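We use cookies to remember your settings. By staying on this page you accept this. [Accept] [Manage]

BATHROOM CORNER: cleaning a freestanding tub without wrecking it

Quick one this month, I'm behind on everything and the September issue only went out because Lewis Carnegie stayed late to fix the mailing list. Thank you Lewis.

So. Tubs. I asked last time what people wanted covered and the freestanding bath won easily. Lots of you have put one in, or moved somewhere that already had one, and now you're stuck with a big shiny white thing that shows every single mark. Same here. Mine's a Girnholm, bought on sale, 149 with a scratch on the underside that I've never seen again.

First thing. Read the label on your bottle before it goes anywhere near the tub. I know, I know. But glossy white acrylic and a strong bathroom cleaner do not get on. Anything with bleach in high amounts, anything gritty, anything that says "scouring", leave it in the cupboard. Plain dish soap and warm water does most of the job most weeks.

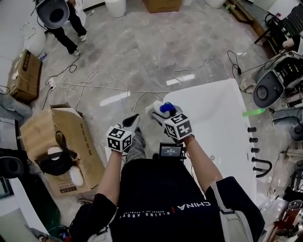 Second thing, clear the floor. Freestanding tub means you walk all the way around it, and if you're leaning over with a sponge in one hand you aren't looking at your feet. Extension cords especially. Unplug them, coil them up, put them in another room. A polished marble floor with soap on it is bad enough without a cord to catch your toe on. Shoes off the floor too, and if you have boxes from the move still sitting along the wall (me, eleven months) shove them back farther.

Old towel down along the side where you kneel. Your knees and the marble will both be happier. Marble hates anything sour, so no vinegar and no lemon near it. A drip is enough to leave a dull spot. I have one the shape of a bean.

Now the order I do it in, for what its worth:

Rinse the whole inside with warm water. Small squirt of soap at the far end, not all over. Soft sponge, long strokes, down toward the drain. Leave the waterline for last, that's where the ring is and it wants a few minutes of sitting. Rinse again, more than you think. Dry with a soft cloth or you'll get spots and have to do it over.

For the ring: baking soda and a little water, mixed to a paste, spread on with your fingers. I leave it 17 minutes because that's how long my tea takes to go cold. Wipe gently. If it's still there do it again tomorrow instead of pressing harder. Try a patch low down first if the tub is new to you.
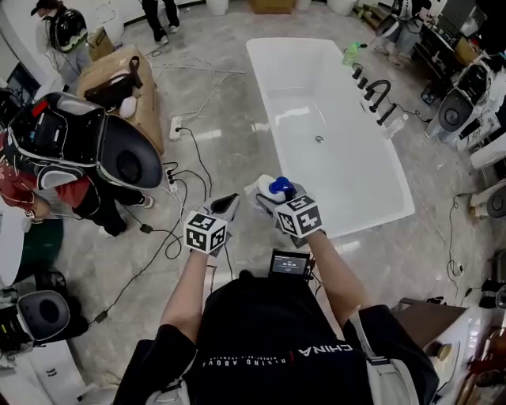 Can I use the same cleaner on a black faucet as on the white tub?
Only if it's mild soap and water. Black finishes are usually a coating, and the strong stuff can take it off in patches. Wipe, rinse, dry, and skip the rough side of the sponge.

Couple of people wrote in on floor-mounted fillers. The base is the part everyone forgets. Water runs down the outside, sits where it meets the floor, and makes a chalky collar. Wrap a damp cloth round it for a bit, then work it with an old toothbrush. Do NOT lean on the spout to get yourself up off the floor. I did this at my sister's and it's had a wobble ever since, she mentions it at holidays.

Chrome drain: pull the hair, soap, toothbrush, rinse, buff dry. Takes no time. If yours has the pop-up kind of cover, look underneath. Sorry in advance.

Bottles. Keep them off the rim. They leave a ring of their own, and colored shampoos can leave a faint stain if they dribble down the outside and sit for a week. I bought a little Likonier caddy for mine and it lives on the vanity now. Caps on tight before you tip anything over the tub, I lost half a bottle that way and spent the next seven rinses chasing foam.

A reader asked for a wax or polish to bring the shine back. I've used the Mimberg one, twice a year, thin coat on the outside only. Never on the inside, you will slide. If the inside has really gone dull thats a job for someone who does it for a living, get a price first and ask what they plan to put on it.

Next issue is shower doors and the black stuff in the track. Send me your worst ones. Also still looking for the person who borrowed my long-handled squeegee, blue grip, I need it before then.

You're getting this because you signed up for the home care newsletter. Unsubscribe | Update your preferences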